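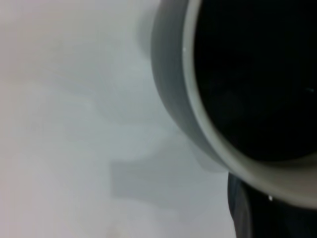 Thick rim cups: keep or donate?

Kitchen & Dining > Cups and Bowls
152 views, 4 replies

orulon_kitchen
August 2023
I'm clearing out a cabinet and can't decide on the gray ones with the fat rounded rim and the dark inside. No chips on the part of the rim I photographed. I have 3 of them and they take up a whole shelf because they won't stack. Does anyone like drinking from a lip that thick?

tresham4
Posts: 2,310
No. Coffee dribbles down the outside of mine every time. Donate them and get something thinner.

plainshelf
Disagree with tresham4. A rounded rim is easier to hold onto when you're washing up, and it doesn't chip the way a thin one does. I've used mine for soup since March and have no complaints. Is yours a cup or a small bowl? Hard to tell that close up.

orulon_kitchen
Sold to me as a cup, but there's no handle. I've mostly had cereal out of it.

tresham4
Then it's a bowl. My point about coffee stands. The dark inside is a pain too, you can't see if it's clean.

plainshelf
Run a finger around the inside. I'd keep one for a few weeks and box up the others. If you don't go looking for the box, drop it off.

orulon_kitchen
OK, boxing up two tonight.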